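Banana peppers vs. red chilies in quick pickles
Hellwood Home Kitchen Board > Preserving and Pickling

rhladun
Posted Sep 15, 2025 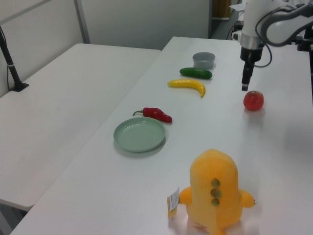 I make a quick cucumber pickle every couple of weeks and want more heat in it. The recipe I use calls for banana peppers, but the store near me only carries red chilies now. Has anyone swapped one for the other? My brine is equal parts white vinegar and water with salt, a little sugar and dill. They go straight in the fridge, no canning.
Radymyr

stidex
Works fine. Slice one chili thin, leave the seeds out and use it for the whole jar. Banana peppers are mild, so don't swap by weight or you won't be able to eat the result.

pickle_ignacio
I'd leave the seeds in. With the seeds out you get color and not much else. I've done it both ways since March and my family picks the seeded jar every time.

stidex
Most of the heat is in the white ribs, not the seeds. If you scrape the ribs out with a spoon you lose it. If you only shake the seeds loose you keep most of it. That might be why we get different results.

pickle_ignacio
Could be. I do scrape mine when I take the seeds out.

Zullero
Different opinion on the brine. Half water is too weak for my taste - the cucumbers come out bland by day 3. I go two parts vinegar to one part water.

rhladun
I tried it stronger once and my wife said it tasted like cleaning the coffee maker. Half and half stays.

Zullero
Then use rice vinegar. It's softer and you can use more of it.

hidayat_k
Salt the slices first and let them drain for an hour, then rinse. That does more for bland pickles than changing the vinegar. Also cut off the blossom end, it helps keep them crisp.

pickle_ignacio
Agree on the blossom end. I don't bother with salting for fridge pickles. They get eaten too fast in this house for it to matter.
Ignacio Riquelme

rhladun
OK, the plan is one chili, seeds out, ribs left in, and I'll salt the slices for an hour. Two jars, one with my usual brine and one with rice vinegar. Does the chili go in raw or heated with the brine?

stidex
Raw, at the bottom of the jar. Pour the brine over it hot.

hidayat_k
I simmer mine in the brine for a minute. The heat spreads more evenly that way. Open a window first.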